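How to start a petition your local council has to answer

February 3, 2024
By the Hiltham Civic Desk

Signing a petition takes four seconds and a working thumb. Getting one onto a council agenda takes longer, and most attempts die in the clerk's inbox. We've run three in Hiltham, two of which got a hearing and one of which got a very polite letter.

Start by reading your council's petition rules. They're usually buried under "Governance", between the parking bylaws and a broken link. Find the number of signatures you need and who is allowed to sign. In Hiltham it's 400 residents on the electoral roll. In Wondlow, up the road, it's 195, and they think we're mad.

Next, write down what you want in one sentence. Councils can fix a crossing, reopen a library on weekends or change a bus shelter. They can't bring down interest rates, and they can't make the neighbours nicer. If your sentence has the word "and" in it more than once, you have two petitions.

Then check the format. Many councils still want the full request printed at the top of every page, so that people can't claim they thought they were signing for a free sausage. Leave room for a printed name, street address, signature and date. Forty lines a page sounds thrifty until you try to read the handwriting.

Collect more than you need. We handed in 687 names for the Stendura Road crossing and lost a good many to people who lived elsewhere, signed twice or gave their address as "the blue house". Online signatures are quicker, but ask the clerk in writing whether they count.

A celebrity can help, if you can get one. Ours was a retired breakfast radio host who shared the link to his followers and spelled the name of the road wrong. Signatures jumped overnight, nearly all from another province.

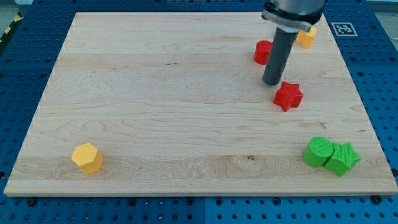 Maple board on a blue perforated table.

Hand the pages in yourself and ask for a stamped receipt. Keep copies. Ask which meeting the petition will go to, and how long you'll have to speak – it's often three minutes, including the time spent adjusting the microphone.

If the reply says your concerns have been noted, write back and ask for the date of the vote. The April meeting is usually the last one before the budget is settled in Hiltham, so get your pages in well ahead of it.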